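**Stitches on my lower back pulling when I bend. How long before I can sit at a desk all day?**

I had a fatty lump taken off my lower back nine days ago and the stitches come out next week. Walking is fine. Sitting is the problem. After an hour or so in my office chair the skin feels tight and I get an ache on that side. The discharge sheet from the Lockyer clinic says "avoid strain" and nothing else. Has anyone gone back to a desk job this early?

Sarla Solanki

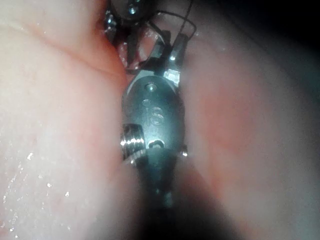
*Page last changed: 9 February 2021*

**Answer from Jacinto Gallegos**

I had the same thing removed a couple of years ago. Tightness was normal for me until the stitches were out, and for a week after. What helped was getting up every half hour and not leaning forward to reach the keyboard. Pull the chair in close. I used a Windik cushion with the cutout at the back so nothing rubbed on the dressing.

Don't twist to pick things up off the floor. That was the only time it really hurt.

I started walking again at 2,000 steps a day and added 300 every few days.
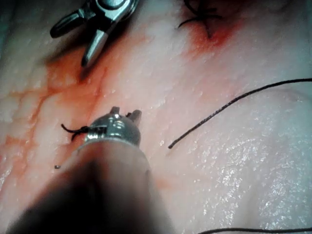 *Surgical suturing, close view*

**Answer from Kuldeep Prajapati**

just take the week off if you can, I went back early and regretted it. Also the Iritz tape gave me a rash so watch for that

**Answer from Madhu Sandhu**

Call the clinic and ask them two things: what weight you can lift, and whether the stitches are the only layer or if there are dissolving ones underneath. Deeper stitches can take a lot longer to settle, and the date the top ones come out doesn't tell you much about those.
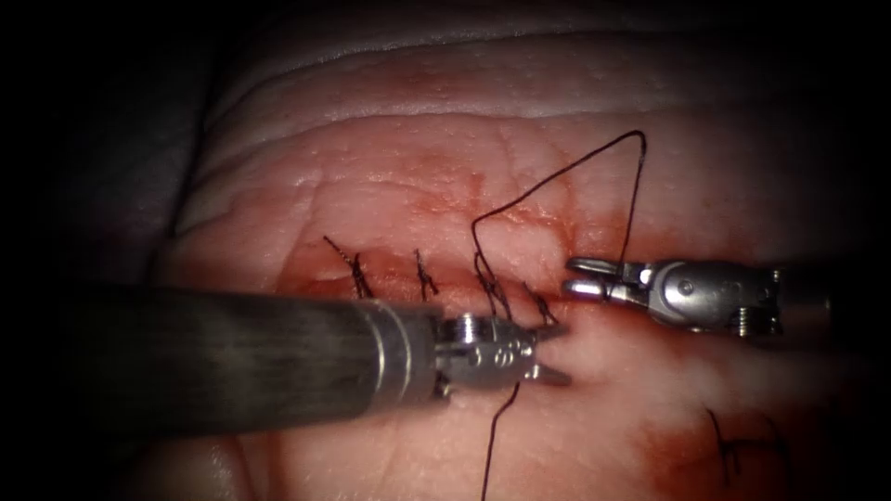 Ask about the ache too. If you have been holding yourself stiff to protect the area, the muscles on that side may be sore from that alone. Mine were, and it cleared up once I moved normally again.

Call the same day if you get spreading redness, pus, a fever, or the edges start to come apart. New numbness in the legs or trouble with your bladder means the emergency room.

I was off for two weeks in June and did half days for the third.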